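3.2 Simulated workcell

Before any part of the build was bolted down, the workcell was modelled in simulation. The shared workshop at Trarnmont gives each member one bay, and the bench there has to be cleared at the end of a session. A full model let the layout be settled without using up bay time. Aníbal Vilela drew the room, table and shelf from tape measurements taken in March, and the arm was placed behind the table, facing the operator.

Two views are rendered. The first is a close view with a wide circular field, which bends straight edges strongly towards the rim. No correction is applied to it, as the grasp planner (Irnix) was tuned on uncorrected views – resampling them softened the outlines of small parts.
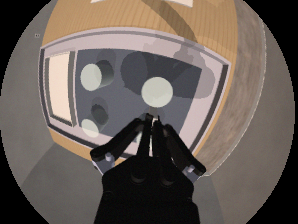
Figure 3. Close view in simulation. The three black fingers converge just below the largest of the pale cylinder faces.

The distortion matters most where parts sit low and near the edge of a recess. A face partly hidden by a border gives a short arc, and a circle fitted to a short arc tends to come out too small. Faces with less than half their outline visible are therefore passed over until the arm has moved and a new view has been taken.

The second view is fixed and looks across the table from the operator's side. It is used to check the approach from above and plays no part in planning.
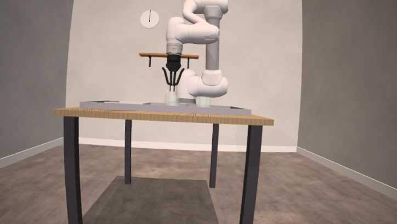

Figure 4. Fixed view across the table, with the gripper pointing straight down over one of two translucent cups in the tray.

See-through objects were chosen on purpose. The depth sensor fitted to the real arm returns few usable points on clear plastic or glass, and the same loss was written into the model. Cup height is therefore taken from the parts list held in Gurkel, and only the position on the tray is estimated. The tray rim hides the foot of each cup in the fixed view, so position is measured from the upper rim of the cup.
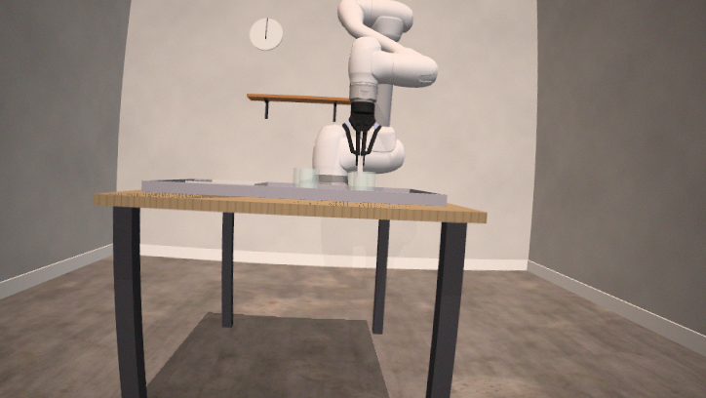 Each trial starts from one of 11 stored arm poses and is stopped after 3,000 simulation steps if no grasp has been recorded. A set of 149 trials was run for each version of the planner. The step limit was set by hand – longer runs made little difference to the outcome and kept the workshop computer busy overnight. Contact settings were left at the Cha defaults, apart from fingertip friction, which was lowered to match the bare printed tips used on the bench.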